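Back in touch with Udthorpe

May 2020

The alumni office at Udthorpe wrote to me in February asking if I would update my contact details. I left the college 11 years ago and had ignored every letter since, so I expected a form and a request for money. There was a form. There was also a list of people from my year who had asked to be put in touch.

I ticked the box, and by the end of the week I was in an email group with 49 others. Most of us had lived in Halvorsen, the hall at the bottom of the hill, where the heating came on in October whether you wanted it or not. A few had been in Kamine — the newer one, with proper showers — and they still get teased for it.

The reunion was meant to be this summer. It has been put off, and the deposit for the dining hall has been carried over to next year. We have a video call every other week instead. People eat their tea during it, talk over each other and drop out when the broadband goes.

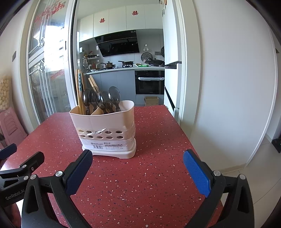 Chopsticks and spoons on the table.

Someone has started scanning the old student magazine, Wiltero. So far 641 pages are up, out of 800 or so boxed in a loft. I found two of my own film reviews in there. One is bad and the other is very short.

I have also signed up for the mentoring scheme, which pairs final-year students with people who have been working for a while. My first call is next week. I have been sent a sheet of suggested topics and I still need to read it.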